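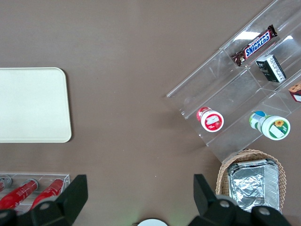
A Snickers bar in a clear tiered display shelf.

I have now read three articles telling me that the office snack table is the secret to a happy workplace, and I don't believe a word of it.

The latest came to me from a manager at Candley, where I worked for 7 years and where I still do the odd month of contract bookkeeping. It arrived under the subject line "Food for thought," which should be a firing offense. The article claimed that people who eat together trust each other more, and that trust shows up in the quarterly numbers. No numbers followed. There was a link to a company that rents snack shelves.

Let me say up front that I like free food. I have eaten my share of it and I'll eat more. What I object to is the idea that it does something. When Candley started its snack program, the staff had been asking for almost 90 days to have the heat fixed on the second floor. We got pretzels. The heat was fixed in March, when it no longer mattered, and by then the pretzels had become part of the argument. Any complaint about the building was met with a reminder of how much was being spent on us.

How much was it? I did the books, so I can tell you. The first year came to $3,965, including the shelving. Split that among the people in the building and you get a sum that wouldn't cover a decent winter coat, and a coat is what we needed.

Defenders of the snack table will say it's about conversation. People from billing meet people from shipping over the granola bars, ideas are traded, walls come down. I sat 12 feet from that table and what I heard was "Are these the old ones?" and "Who took the last of the good ones?" Most people grabbed something and went back to their desks, because they had work to do and a supervisor who could see the table too. The friendships I made there came from the parking lot and from a long fight with the scheduling software.

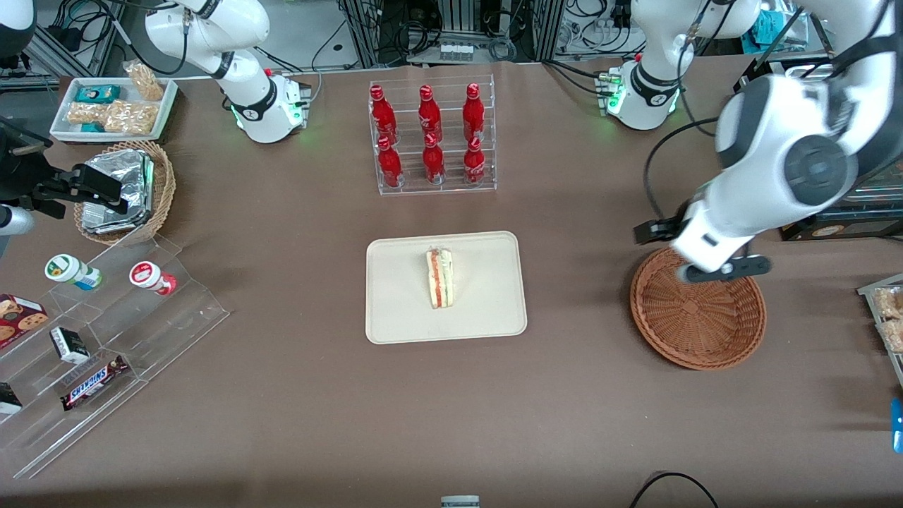
There is also the matter of what gets put out. Someone always decides that the food should be improving us. At Innes, a smaller outfit I kept books for one December, a consultant swapped the candy for dried chickpeas and sent around a memo on afternoon energy. The chickpeas were still there when I left. Meanwhile the vending machine in the lobby, which took real money, was emptied twice as fast as before. I'd call that a fairly clear vote, but the consultant's report called it "a period of adjustment."

I'll grant the other side one point. A place that puts out nothing at all, and makes you pay for the coffee besides, is telling you something about how it sees you. I have worked in one of those too and I didn't enjoy it. A bowl of something on a counter is plain good manners, the same as a chair in the waiting room. But a chair in the waiting room doesn't come with a slide show about culture. Nobody surveys you afterward on whether the chair made you feel valued.

And the surveys are what get me. Ask a tired person at three in the afternoon whether they like free candy and they'll say yes. Of course they will. Put that yes in a chart and suddenly it's "engagement." Ask the same person whether they would trade the candy for leaving ten minutes early -- I asked, informally, and without a chart -- and see how long they have to think about it.

So if you run an office and want to put out snacks, go ahead. Buy the kind people eat. Keep it stocked, wipe the table down, and skip the memo. Then go upstairs and check the radiators.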